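Texto actualizado a 13 de agosto de 2026. Quem leu a versão que circulou em abril deve ler esta de novo, as condições mudaram.

# Procuram-se ouvidos: prova cega de cabos de áudio

A associação Lino procura 40 pessoas para uma prova de audição na sala Cârstea. Queremos saber se alguém distingue, sem ver e sem que lhe digam, um cabo caro de um cabo barato. Já ouvimos muita gente jurar que sim. Até hoje, quem o jurou à nossa frente sabia sempre qual dos dois estava ligado.

O assunto volta todos os anos ao nosso encontro de usados, e todos os anos acaba da mesma maneira: um sócio traz um cabo de 300 euros, põe um disco que conhece de cor, troca de cabo à vista de toda a gente e pergunta se notámos a diferença. Metade da sala nota. O Adel Bennani pediu uma vez para repetir a troca atrás de uma cortina e a conversa azedou de tal forma que ainda hoje há quem não se cumprimente. Esta prova é a cortina, com regras escritas antes de começar.

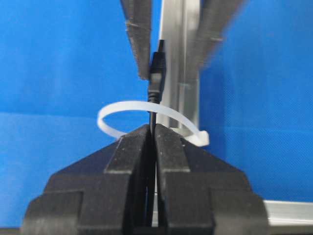 O folheto da Prurov, que é a marca mais discutida entre os nossos sócios, promete «palco mais largo», «negro mais profundo entre as notas» e «graves com autoridade». Não traz uma única medição. Pedimos os dados por escrito e recebemos outro folheto, em papel melhor. Temos curiosidade em saber o que acontece à autoridade dos graves quando o ouvinte não vê a manga entrançada nem a caixa forrada. Um cabo fino e preto com uma ficha preta na ponta, como o da fotografia, não impressiona nenhuma visita, e desconfiamos que boa parte da conversa sobre som comece precisamente aí. Podemos estar enganados. Se estivermos, publicamos na mesma e pagamos o jantar ao sócio da cortina.

## O que vai fazer

Cada participante vem a uma única sessão, de uma hora e meia com intervalo. Ouve excertos curtos em colunas, sempre ao mesmo volume, e em cada ronda ouve três passagens: a primeira com o cabo A, a segunda com o cabo B, a terceira com um dos dois, sorteado. Diz a qual das primeiras corresponde a terceira. «Não sei» não é resposta aceite; quem não sabe, escolhe ao calhas, e o acaso entra nas contas.

Pode trazer um disco seu. Incentivamos isso, até, porque a desculpa habitual é a música estar mal escolhida. Terá de nos chegar com antecedência para acertarmos os excertos.

A troca dos cabos é feita noutra divisão pelo Mahmoud Abou Zeid, que não fala com os participantes nem com quem regista as respostas. A lista sorteada fica em envelope fechado até à última sessão. O protocolo foi escrito pela Natalie Rudd, que trabalhou em ensaios de alimentos e não tem aparelhagem em casa. Consideramos isso uma qualificação.

## Quem procuramos

- Maiores de 18 anos, com ou sem experiência em alta-fidelidade.
- Pessoas convencidas de que ouvem a diferença. São as que mais nos interessam e, até agora, as que menos se inscrevem.
- Pessoas convencidas de que não há diferença nenhuma. Também essas respondem mal quando se distraem, e têm de levar a prova a sério como as outras.
- Disponibilidade para ficar sentado e calado durante as rondas. Suspiros de entendido contam como conversa.

Não aceitamos vendedores, distribuidores ou autores de críticas que recebam material emprestado de marcas. Quem usa aparelho auditivo pode participar; indique-o na inscrição para combinarmos a sessão.

## O que oferecemos

O transporte público é reembolsado contra bilhete, e há café, que é mau. Não há prémio para quem acertar mais. Pensámos nisso e desistimos: num grupo deste tamanho, alguém vai acertar muito só por sorte, e não queremos ver essa pessoa de medalha ao peito a vender consultas de afinação.

Cada participante recebe os seus resultados individuais e o relatório completo. O relatório sai com as respostas todas, anonimizadas, incluindo as que nos forem incómodas.

## Quem paga

Os sócios, com quotas, e a venda de rifas do último encontro. O orçamento é de cerca de 244 euros, quase todo para o aluguer da sala. A loja Flakby ofereceu-se para patrocinar a prova em troca do logótipo na capa do relatório e de «uma leitura prévia das conclusões». Agradecemos e recusámos. O cabo caro é emprestado por um sócio que acredita nele e que poderá inspeccioná-lo antes e depois de cada sessão. O barato foi comprado por 5 euros numa loja de bairro, com factura.

## O que esta prova não vai resolver

Um resultado negativo não demonstra que ninguém, em parte alguma, ouve diferenças entre cabos. Demonstra que estas pessoas, com este equipamento e nesta sala, não as ouviram. Já sabemos que nos vão dizer que as colunas não eram suficientemente «reveladoras». Por isso a lista do equipamento está disponível a pedido, e quem tiver objecções deve apresentá-las antes da primeira sessão. As que chegarem depois de conhecidos os resultados serão publicadas em anexo, com a data de recepção.

Um resultado positivo também não encerra o assunto. Nesse caso repetimos tudo com outro grupo, e gostaríamos que fosse alguém de fora a organizar.

## Inscrições

Escreva ao Adel Salem, no balcão da Lino ou pelo formulário da associação, com nome, idade, contacto e uma frase sobre o que espera ouvir. Guardamos essa frase e devolvemo-la com os resultados. As sessões são marcadas por ordem de chegada das inscrições e as desistências devem ser avisadas na véspera, o mais tardar.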